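Tips for Sharing a Workbench With an Arm
From the Skondau shop notes, updated in May

Management calls it a cell. Most of us call it the bench with the arm. If your workplace is getting one, you'll be handed a binder from the integrator and a half-day of training, and both will tell you how to start it and stop it. What follows is the rest, collected over one winter by people who still have to get orders out the door. I packed by hand for years before this and I am not a convert, so read it with that in mind.

Ask what it's replacing before it shows up

Get this in plain words. "Supporting the team" is not an answer. At our place the arm took over placing items into containers, and three people moved to loading, checking and fixing what the arm left crooked. Same pay, so far. Ask who clears jams, who signs for damaged goods, and whether your hourly target changes. Ours went from 200 units a shift to 283 on paper the week the thing was switched on. The best Tuesday we've had was 239.

Write down your old numbers now

Do it before the install. Once the arm is running, everybody remembers the old days as slower than they were. Keep a notebook with units per shift, breakage and overtime. When the salesman from Civau came back with a chart, Leszek Krajewska had his own figures in a spiral pad and the meeting got a lot shorter.

Mark the table

Tape works better than paint for the first couple of months, since you'll move everything twice. Mark where each item goes and where your hands don't. Use cloth tape with a matte finish. The shiny kind peels at the corners and can throw glare back at a camera. Press it down with a plastic scraper and replace it when it lifts, or it will catch a sleeve.

Keep the clamps snug and check them at the start of the shift. Small ones along a table edge loosen from vibration and from people leaning on them. 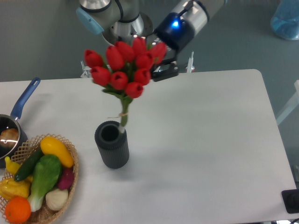 Stems are the hardest thing we ever tried to hand over, and I still think a person should do them. A loose bunch shifts when it's squeezed, and then you have one flower hanging out over the rim like it's trying to leave. Tie the bunch before it gets near the gripper. Twine partway down the stems, like on the red tulips, pulls everything into one column the fingers can close on. A heavy vase with a thick rim forgives more than a light one. Wrap the twine twice, knot it flat, and trim the ends short so nothing trails.

If you're doing flowers by hand, the same tie helps. Hold the bunch just under the heads, turn it as you add stems, tie, then cut the bottoms level.

Watch the handles

Saucepans, ladles, anything with a long handle: decide which way it points and stick to it. A handle aimed across the bench will get bumped by somebody's forearm, human or otherwise. Point it toward a corner where no one reaches. If the arm has to come back for the pan later, put a tape mark for the handle as well as one for the base.

Don't overfill baskets

Mixed baskets look generous and pack badly. Long things go in first and lie down. Round things go in last. When a squash is leaning out over the rim, that's the piece that rolls off at the next station, and you're the one picking it up. We lost a lot of time to this before someone suggested using a bigger basket, a fix that cost less than one service call.

Dress for it

Short sleeves or tight cuffs. No lanyards. Tie hair back. If you wear gloves, get your own size, because baggy fingertips get pinched in everything. The Iltard gloves in the stockroom run small.

Learn the stop button with your eyes closed

Stand where you normally stand, shut your eyes, and reach for it. If you have to feel around, it's in the wrong place. Ask to have it moved, in writing. It took ours two weeks. Never lean in to straighten something because the arm has paused. A pause can end without warning. Stop it properly, fix the item, step back, restart.

Take your breaks

The arm doesn't slow down at two in the afternoon and you do. Feeding a machine is duller than packing and harder on the neck, because you're looking at one spot. Swap stations every hour if the supervisor allows it. Put down a mat. Raise the table if you can; ours came set for someone a foot taller than half the crew.

Count the stoppages

The first month we logged 112, most of them under a minute. Short stops don't show in the monthly report, and they're where your day goes. Keep a tally sheet taped to the bench with the time and a word or two: "dropped," "missed," "froze." Zieliński across the road does the same with theirs, and we trade sheets. Their worst word is "froze." Ours is "missed."

Spare twine, tape and the scraper are in the gray drawer. Put them back.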